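Nosano House Rules
A data card for the Nosano collection of home poker rules

Version 2, March 2021

What's in it

Nosano is a collection of 319 sets of house rules for home poker games, typed up from the sheets, notebooks and backs of envelopes on which their owners wrote them. Most are a page long. The longest runs to 20 pages and has an appendix on crisps.

It started as a way of settling one argument about whether a player may buy back in after the break. The collection now contains 159 rule sets that say yes, and the argument is still going.

Fields

set_id: a number. Gaps are withdrawn sets, usually withdrawn after a falling-out.
game: the main game played, in the host's own words. "Normal poker" has been left alone.
buy_in: what it costs to sit down. Some hosts take biscuits.
chip_values: one line per colour, as the host wrote them.
disputes: free text, often very free.
snacks: yes, no, or a policy. 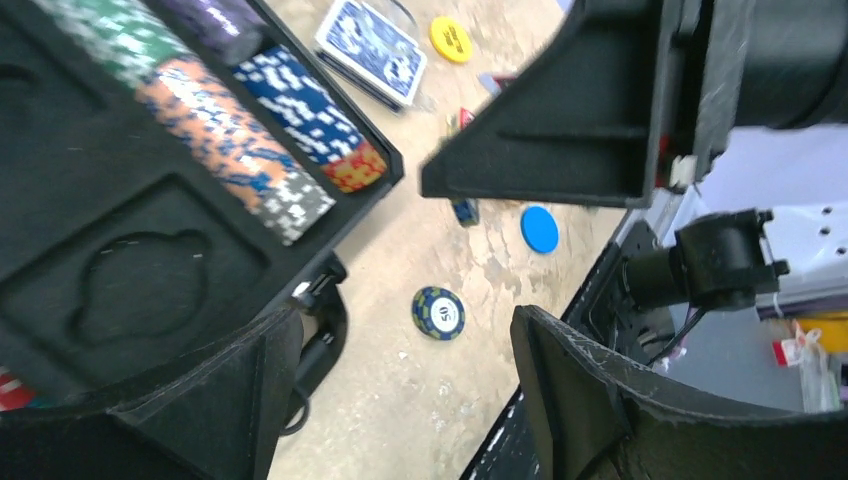
Chip values are the messiest field by a long way. There is a loose custom that white is the lowest and black is worth something, and past that every house is its own small country with its own bad currency. One set has a colour worth 300 before midnight and half that afterwards. We have copied it down faithfully and would not play there.

Where it came from

The first batch came from the Grardale card club, which had kept every version of its rules and was glad to be rid of them. The second came through the Luangrath newsletter, whose readers were asked to post in their rules and mostly posted in complaints about other people's. The complaints are filed under disputes.

Known problems

1. Spelling is as found. "Anti" for "ante" appears so often that searching for one without the other will mislead you.
2. Suits and colours get mixed up in older sheets. If a rule says "reds are wild", it may mean cards or it may mean chips, and the host may no longer remember.

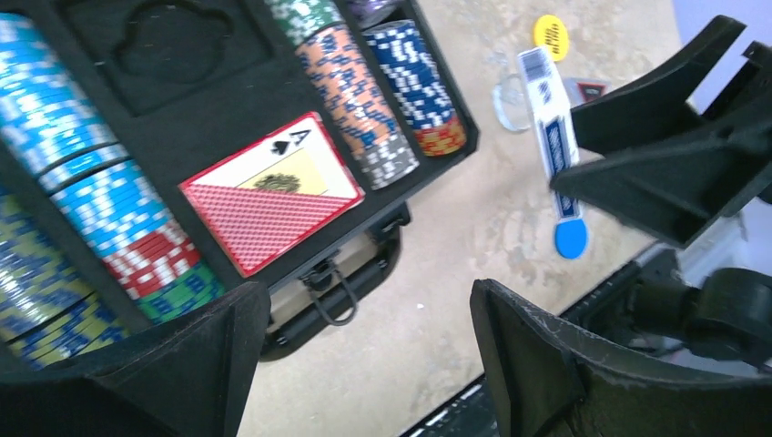
3. Limits are missing from many sets. The usual entry is "be sensible".
4. Two sets are the same set, sent in by both halves of a couple who now host separately. We kept both. The wording on tie-breaks has drifted.

Using it

The files are plain text, one per set, with an index in the top folder. The Prerkitia script reads the index and prints any two sets side by side, with the differences marked. It copes badly with tables drawn by hand in full stops, and there are a lot of those.

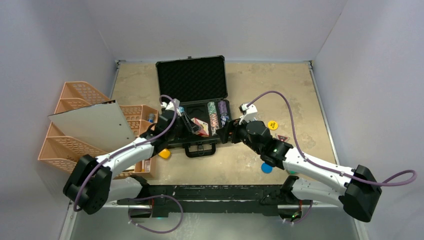
If you only want the dealing rules, filter on game first. Filtering on disputes first will give you the same sets in a worse temper.

Licence

Free to use, copy and argue with. Please don't quote a single house as proof of what poker players do. A third version is planned for June, provided the appendix on crisps has stopped growing.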